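Seating and Small-Parts Storage in a Shared Study Room
Project report, Group 2
Course: Furniture Use and Maintenance

1. Purpose

The study room on the Sulska corridor is used by three courses. Its chairs and desk storage were bought at different times and have no common upkeep plan. Our task was to inspect one chair and one desk tray, record how each is built, and propose a routine that the room users can follow in 20 minutes a week.

2. Chair

The chair was inspected for leg fit and cover condition. We worked on the floor to keep the load off the legs, and we followed the order in the Prumero checklist used in our course: joints first, then cover, then feet.

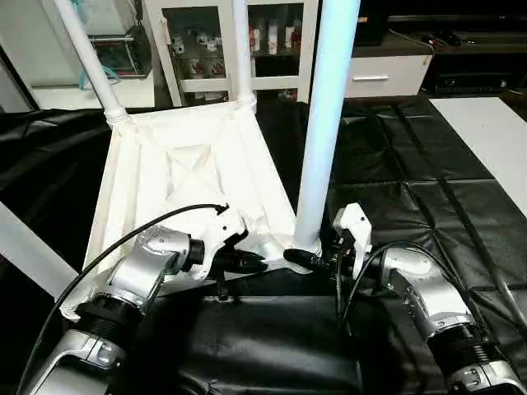 Leg joints carry most of the side load when a user leans back or drags the chair. A small amount of play at the top of a leg grows with use, and the user often notices it late. With the chair on its back on the padded mat, the ribbed cap around the base of one leg can be reached directly, and the fabric on the underside can be checked along its folds. The quilted surface also protects the white finish. We recommend the same position for all later inspections. Each leg should be held close to the seat and moved by hand in two directions. Any movement is entered in the room log as "play", with the leg position.

The cover needs a separate check. Fabric under a seat collects dust in the folds, where it is out of sight in normal use. A dry brush is enough. Wet cleaning was left out of the routine.

3. Desk tray

The tray holds clips, pins, erasers and spare leads. The user survey, run under the title Stident, returned 222 answers. The most frequent complaint was mixed contents, followed by dirt in the corners. Both depend on the shape of the compartments. Deep sections with straight walls hold more but are hard to empty by hand. Shallow rounded sections hold less and can be cleared with one finger. We therefore assigned pins and clips to the rounded section and longer items to the deep ones.

Thin divider walls should not be used as handles. The tray is to be lifted from the outside with both hands. 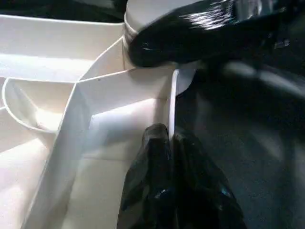 Shehu, commenting on the draft, wrote that assigning contents by compartment shape would fail unless the sections were labeled, and that a label on the wall wears off faster than one on the floor of the section. We accepted the first point. The second was not tested.

4. Proposed routine

Tuesday, before the first class:
Empty the tray, brush out the corners, return the contents by section.
Turn one chair on its back on the mat and check the leg joints.
Brush the fabric under the seat.
Enter the result in the log.

5. Limits

One chair and one tray were inspected. Wear over a full term was not measured. The log form has space for chair number, leg position and date, and a copy is kept in the top drawer of the desk nearest the door.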